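Le blaireau, le geai et la galette

Jeudi 9 février

Il a plu toute la semaine, le genre de pluie qui ne fait même pas de bruit, et j'ai fini par ressortir la boîte à chaussures où je garde mes notes de veillées. Vous savez que je collectionne les contes d'animaux depuis des années, sans méthode, au hasard des gens qui veulent bien m'en dire un. Il y a là-dedans des feuilles de cahier, des dos d'enveloppe, un ticket de caisse sur lequel j'ai noté « la loutre ment deux fois » sans rien d'autre (si quelqu'un se souvient m'avoir raconté une histoire de loutre, qu'il m'écrive, cela me travaille depuis l'automne).

Et au milieu de tout ça, bien plié, le conte que je tiens de Bimla Pathak. Je vous en avais promis le récit l'hiver dernier et puis j'avais laissé passer l'hiver, le printemps, et tout le reste. Le voici enfin. Bimla le racontait le soir, après le repas, en baissant la voix aux endroits où il faut, et je ne vous rendrai jamais cette voix-là, mais l'histoire tient debout toute seule.

Blaireau revenait du moulin avec une galette sous le bras. Elle était grande, elle était encore tiède, et il marchait vite, car il n'avait pas l'intention de la partager. En passant sous le vieux chêne, il se dit à mi-voix : « Je la mangerai derrière la colline, là où personne ne passe. »

« Que dis-tu ? » demanda Geai, qui était perché juste au-dessus.

« Je dis que le vent se lève derrière la colline », répondit Blaireau.

« Ah bon. J'avais entendu manger. »

« Tu as mal entendu. »

Geai ne dit plus rien, mais il suivit, de branche en branche. Un peu plus loin, Blaireau croisa Hérisson, qui lui demanda ce qu'il portait sous le bras. « Une pierre plate, dit Blaireau, pour boucher mon terrier. » Hérisson trouva que la pierre sentait bien bon, et il suivit aussi. Puis ce fut le tour de Grenouille, à qui Blaireau jura que c'était un morceau de lune tombé dans le pré. Grenouille n'avait jamais vu la lune de près. Elle suivit en sautant.

C'est à ce moment du récit que Bimla s'arrêtait pour resservir le thé, et je vous assure que les enfants devenaient fous. Elle prenait tout son temps, elle passait le plat, elle demandait des nouvelles du chat. Moi-même, à mon âge, j'étais au bord de ma chaise, les yeux baissés sur la table à attendre la suite !

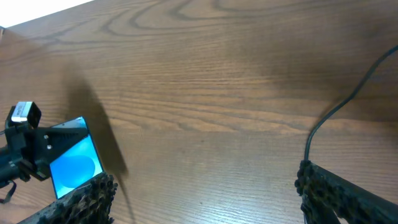 Le bois et ses veines, de tout près.

Je reprends. Blaireau arrive derrière la colline, il s'assied, il pose la galette sur une souche, et il se retourne : les trois autres sont là, assis en rang, bien sages.

« Puisque c'est le vent, dit Geai, laisse-le donc passer. »

« Puisque c'est une pierre, dit Hérisson, tu ne vas pas t'y casser les dents. »

« Puisque c'est la lune, dit Grenouille, il faut la rendre. »

Blaireau réfléchit longtemps. S'il mordait dans la galette, il était un menteur devant trois témoins. S'il n'y mordait pas, il rentrait le ventre vide. Alors il se leva, très digne, et il déclara : « Mes amis, je vous mettais à l'épreuve. » Personne ne le crut, mais Geai avait déjà un morceau dans le bec et n'était plus en état de discuter. On dit que depuis ce jour-là Blaireau ne sort que la nuit, pour ne croiser personne, et qu'il parle tout bas en marchant.

Voilà. La première fois que je l'ai entendu, j'ai cru que Blaireau allait être puni bien plus sévèrement, et j'étais presque déçue. Dans les contes que me disait ma grand-mère, les gourmands finissaient au fond du puits, ou avec la queue coincée dans la glace, et il ne s'en trouvait pas un pour les plaindre. Avec Bimla, tout le monde finit par manger. Même Blaireau, à ce qu'elle m'a dit quand je lui ai posé la question : il a eu le bord, là où c'est un peu brûlé, et il paraît que c'est ce qu'il préférait.

J'ai cherché si l'histoire existait ailleurs, naturellement. On trouve partout des animaux qui se trahissent en parlant tout seuls, c'est un ressort vieux comme le monde, et le menteur qui change de mensonge à chaque rencontre est lui aussi bien connu. Mais les trois réponses en écho, le vent, la pierre, la lune, je ne les ai vues dans aucun de mes recueils. Bimla affirme les tenir d'une voisine, qui les tenait d'un colporteur, et j'ai cessé de remonter plus haut parce qu'au-delà du colporteur on ne remonte jamais, c'est une loi.

Il existe pourtant une variante ! Elle se trouve dans un petit livre que j'ai rapporté d'une brocante, un recueil publié par une maison disparue, les éditions Mamani, 70 pages à peine, sans nom d'auteur et avec une tache de café sur la couverture. Le héros y est un chien, la galette est un fromage, et l'affaire se passe dans un hameau appelé Plurkgate, que je n'ai pu situer sur aucune carte. Le chien ne rencontre que deux curieux au lieu de trois, et je trouve que le conte y perd beaucoup. À deux, on n'a pas le temps de s'installer. Il faut le troisième, avec sa lune, pour que les petits se mettent à réciter en même temps que vous.

Si vous voulez le raconter chez vous, prenez votre temps entre les rencontres et donnez une voix à chacun. Je fais Geai très pointu, Hérisson enrhumé, et Grenouille avec de longs silences (c'est elle qui a le plus de succès, allez savoir pourquoi). Vous pouvez allonger à volonté, ajouter une taupe, une vieille poule, un facteur. Une fois, chez ma sœur, nous avons ajouté tant de monde que la galette n'aurait plus suffi et qu'il a fallu envoyer Blaireau en chercher une autre au moulin. Mon neveu a voulu savoir qui la payait. Je n'avais pas prévu la question et j'ai répondu que le meunier faisait crédit.

La prochaine fois, je voudrais vous parler d'un conte de corbeau dont j'ai deux fins tout à fait contraires, l'une gaie et l'autre pas du tout, et vous demander laquelle vous connaissez. Ce sera pour le mois de mars, le temps que je relise mes notes et surtout que je les déchiffre. D'ici là, si vos grands-parents avaient leur version du blaireau, ou du chien, ou de n'importe quelle bête qui marmonne en marchant, racontez-la-moi dans les commentaires, même par petits bouts, même sans la fin. Et ma loutre, toujours, si quelqu'un la connaît !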